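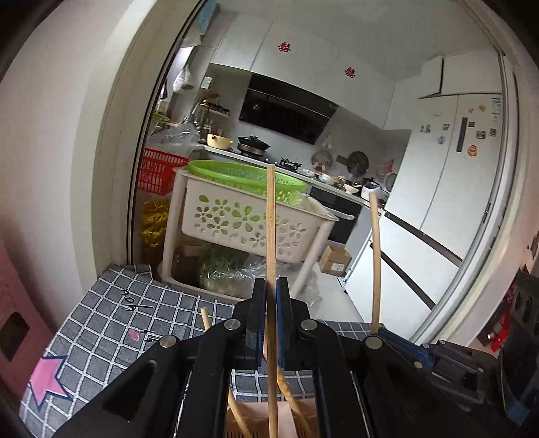
Pollinator Strips Along Small Drainage Ditches

Project report, Environmental Biology course
Group members: Comfort Quansah, Bereket Alemayehu, Marlene Lammers
Supervisor: Jörg Rieger
Submitted: 07/03/2019

1. Background

The fields east of Vamden are crossed by many small drainage ditches. Until some years ago the banks were mown very short, and the cut grass was left lying on them. This makes the soil rich in nutrients, and then a few strong grasses take all the space. Wild bees and hoverflies find almost no flowers in such a place. The farmers also lose something, because fruit trees and beans in the neighborhood need these insects.

Our project wanted to learn if a different way of mowing can bring flowering plants back without sowing expensive seed. We chose this question because mowing must be done in any case, and a change in the calendar costs the farmer little.

2. Study area

We worked on two farms. The first belongs to the Tilahun family and has heavy clay soil. The second is managed by Mr. Mulugeta Kumsa and is more sandy. On both farms the ditches carry water in winter and are mostly dry in late summer. We selected seven sections of bank, each of them facing south, so that the sunlight would be comparable. One section on the Tilahun farm had to be given up in the second month, when the bank was dug out for a new pipe. It is not included in the results.

3. Methods

Three of the remaining sections were mown once, in September, and the hay was carried away. The others were mown as before. In each section we placed fixed squares and wrote down every plant species growing inside them. Grasses that we could not name in the field were taken to the classroom and compared with the school herbarium.

Insects were observed only in dry weather with little wind. One person stood still beside the square and called out the visitors, and another wrote them on the sheet. We did not catch bees. For this reason many of them are recorded only as "small dark bee" or "bumblebee", and a specialist would surely be able to say more.

4. Results

In total we found 59 plant species. The sections mown in September had more flowering herbs than the others, especially bird's-foot trefoil, oxeye daisy and wild carrot. The difference was clear on the sandy soil. On the clay it was weaker, and in one square we could see no difference at all.

Insect visits followed the flowers. Bumblebees came mostly to the trefoil, and hoverflies preferred the wild carrot. In the sections with the old mowing we noted long periods without any visitor.

5. Discussion

We believe that removing the hay is more important than the date of mowing, but our design cannot prove this. Both things were changed together. If we did the work again, we would include a section mown at the usual time with the hay taken away.

A second weak point is the short duration. Plant communities change slowly, and the clay soil may need several more years. Mr. Kumsa also told us that his sandy banks were never fertilized, and we do not know the history of the other farm so well.

The hay itself is a practical problem. It contains ditch plants that horses should not eat, so it cannot simply be sold. Mr. Kumsa puts it on his compost. The Tilahun family would prefer that somebody collects it.

6. Further work

The squares are still marked, and the next group is welcome to use them. The plant lists and the map are in the biology room, in the folder with the green label. Please ask both farms for permission before entering the banks.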